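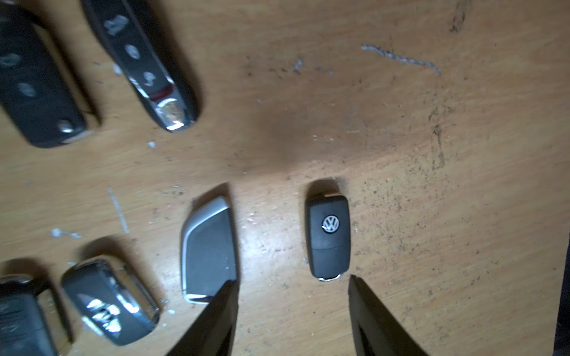

What to do with a pile of old car key fobs?

Posted by Salamatu Olatunji in Household and Garage, July 17, 2023

I'm clearing out my late uncle's desk and found a bunch of key fobs. He bought and sold used cars for years and I guess he kept the spares. I laid them on the table to sort them. The small dark gray one has a VW badge. One of the bigger gray ones has silver trim on it and I don't see any buttons on the face. I don't know which cars they went with, and the cars are long gone.

Can any of these be reused or sold? And if not, can they go in the regular trash? The county website only talks about phones and TVs. I'd like them out of the house before my cousin moves in.

bulavetti_bench

Take the batteries out first, whatever else you do. Most fobs have a coin cell inside. On a lot of them there is a seam around the body and you can open it with a small flat screwdriver or a plastic pry tool. Some have a metal emergency key that slides out, and the slot for it is often the place to start prying. Go slow, the clips snap easily. If a fob doesn't want to open, leave it alone and hand it in whole.

Put a piece of clear tape over both sides of each coin cell and keep them away from kids and pets. They are dangerous if swallowed. Then drop them at a battery collection point. Many hardware stores have a box near the entrance.

The empty fobs count as small electronics in most places. Call the county and ask for the household hazardous waste number. Ours takes them on the first Saturday of the month, and from November on you need an appointment.

As for reuse, it depends on the make. Many fobs get locked to one car and can't be programmed to another without special equipment. Turn them over and look for a part number, or an FCC ID if they were sold in the US. Write it on masking tape and stick it to the fob. A locksmith will want that number before he tells you anything.

Wesard

I sold a bag of 12 online two years ago, mixed makes, "for parts or repair." Got 5 dollars each. People buy them for the shells and the trim when theirs is cracked. Photograph the front and back of each one and don't promise that it works. The ones with scratched chrome still sold.

Siltovo

just throw them out, its plastic

bulavetti_bench

Please take the batteries out before anybody does that. Coin cells can start a fire in a garbage truck.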